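Vonach Grorach two-arm tabletop sorter, reviewed November 2021

The Grorach is sold as a bench unit for putting small parts away: chargers, batteries, plugs, the contents of a junk drawer. Vonach supplies the frame, both arms and the control software. I ran 500 picks over 10 days with Ebere Abubakar, who handled the resets.

Assembly is straightforward. The arms bolt to opposite side rails and calibration took us 53 minutes, most of it spent on the second arm. The manual's torque table is correct, but the cable routing page is not.

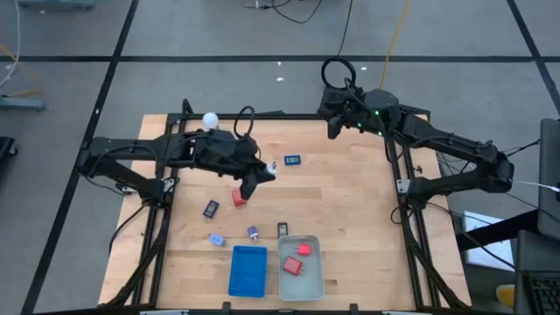

Sorting by color is the job the software handles best, and boxy items give it the least trouble. We used two open containers at the front edge of the table, a blue basket with a perforated bottom and a light gray tray. Red parts going into the tray, like the two lying in it, were placed reliably at low speed. Round items were worse - a ping pong ball near the back edge can be pushed out of reach by either arm.

Of the 500 picks, 59 needed a hand. Most were flat objects, where the fingers closed above the part. Cycle time is slow, and a person clears the same table much sooner.

For a repair shop that sorts returns overnight, the Grorach is worth a trial. For a kitchen or a home office it is too large and needs too much watching. Firmware from June was installed throughout.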